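Stop Counting Episodes

8th February

The first question asked of any manipulation dataset is how many episodes it holds. I think this is the wrong first question, and that simulation has made it worse. When an episode costs only compute, the count stops measuring effort and says very little about what a policy can learn from the set.

Our group at Plesik spent October generating grasping data for a two-finger gripper. The first batch had 400 episodes. Every one ended with the target lifted and held, and the success filter passed them all. The policy trained on them did well on layouts drawn from the same generator and badly on anything else. When we went back through the batch, the reason was plain enough. The generator kept a minimum spacing between objects, so the policy had never been shown a reach that required a choice.

The second batch was much smaller. We let objects sit unevenly, some spread out and some bunched, and we kept the plain background so that layout was the main thing that changed. 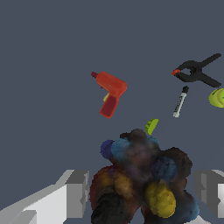
Gorkmont's objection is that layout is a distraction, and that a team short on data should fix its labels before it touches its object placement. A drill recorded under one name in one file and another name in the next will cost more than a hundred tidy layouts. I accept the point about labels. An inconsistent vocabulary is expensive to repair once training has begun. But labels can be corrected after the fact by a script and a patient reader. A reach that was never generated can't be recovered from the logs.

A drill, a spring clamp and a marker lying well apart on flat gray ask very little of a policy. A heap between the open fingers asks a good deal more, and rendering quality is a minor part of that. I would take 24 episodes of the second sort over another batch of the first, provided the starting poses differ.

I would also keep the failures. Antoniuk, the storage tool we use, discards failed runs by default, and for a while we left that setting alone. Turning it off raised our disk use and gave us our first usable set of near misses. We tag each one with one of 5 causes, and 4 of them can be assigned from contact logs alone. The fifth, bad approach angle, still needs a person.

Hallell, our internal benchmark, now reports results by layout type before it reports a total. The total remains in the table, in the last column.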